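OPS 220 Materials Handling
Week 2 handout: Storage locations and slotting

Covadonga Palacios

Reading for this week: Mason, chapter 2. The Trancombe case is in the course folder and we will use it in the second hour.

Slotting means deciding which item goes in which storage location. A location is the smallest place you can name and count. It may be a floor space, a bay, a shelf, or part of a shelf. If two people can read the same location code and walk to different spots, the code is too coarse.

Fixed and random slotting

In fixed slotting every item has a home. Pickers learn the layout quickly, but space is held for items that are out of stock. In random slotting an item goes wherever there is room and the system keeps the record. Space use is better, and a wrong entry is much harder to find. Many sites mix the two — fixed for the pick face, random for reserve.

The Trancombe case

The Trancombe parts room carried 981 items, all slotted by part number. When the pick records were sorted, 80 items made up most of the trips. Those were moved to shelves between knee and shoulder height, near the packing bench. The rest stayed where they were. Note that Daltell, the supplier, kept changing carton sizes during the move, so the shelf plan had to be redrawn. Allow for this in your own plans.

Small parts

Open shelves suit items that can be seen and picked up singly. Larger pieces can be set out along the shelf edge. Small discs and blocks take little space but spread easily, and a count of spread parts is slow.
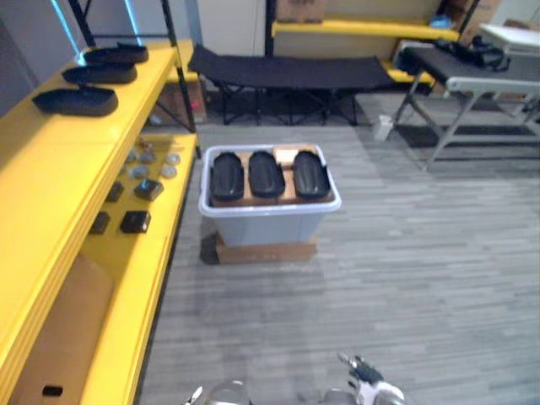 Photo: C. Le Roux. Used with permission.

Use dividers or bins once a shelf holds more than one kind of small part, and give each division its own code. Label the shelf edge as well as the bin — bins get moved.

For Sunday night: draw a slotting plan for the item list in the folder. Show the location codes and mark which items you would fix.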